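Pletimdale Allotments Board
Home | Plots | Growing | Tools & Sheds | Swap | Log in
3 min read

Topic: Do we believe the Camon soil improver claims?

marrowfat
Girnia have put the price of Camon up again. It's 40 quid a sack now and the leaflet still says it "wakes up" tired soil. Wakes it up from what? I dug a sack into half my bean bed last year and left the other half alone. Couldn't tell them apart by August.

northplot
One bed, one summer. Doesn't prove much either way. My onions were better with it.

marrowfat
Better than what though? Did you leave any without?

northplot
No, I wanted onions.

clayboots
The leaflet says 4000 growers can't be wrong. They can, I've met a few. Ask them what's in it and you get "natural minerals". So is gravel.

tansy_14
We've used it for three years and the ground is easier to fork. Might be the leaf mould we put on as well, I'll grant you.

clayboots
It's the leaf mould.

marrowfat
If anyone wants to do it properly I'd go halves on a sack. Same seed, same watering, one strip with and one without, and a third with plain compost. Hand tools only so we don't churn the strips together. Small stuff like these would do.
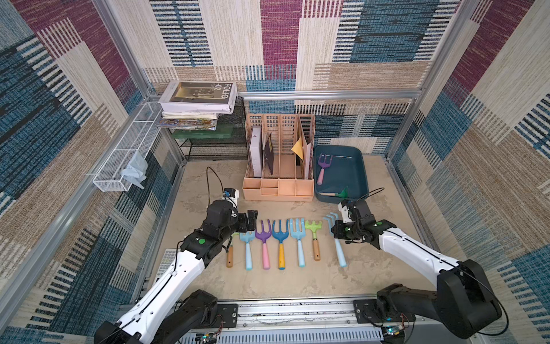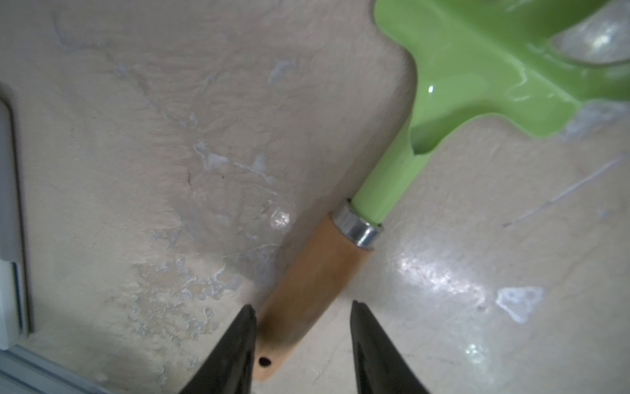
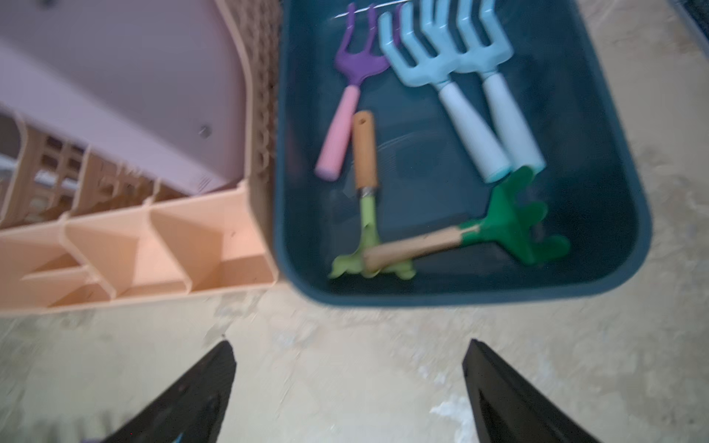
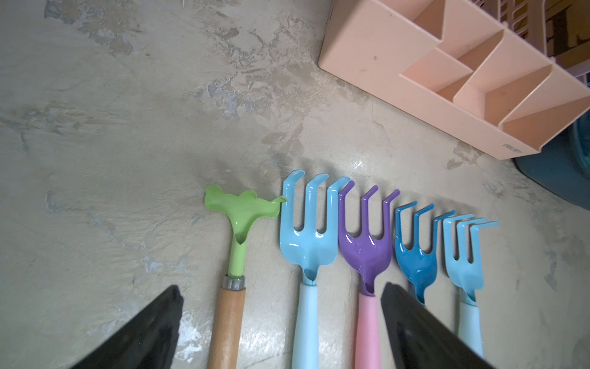 northplot
Fine, but whoever does the weighing mustn't know which strip is which, or marrowfat will have it settled before the carrots are up. And go with carrots, beans will grow in anything. I can spare the end of my plot from late April if someone else pays for the seed.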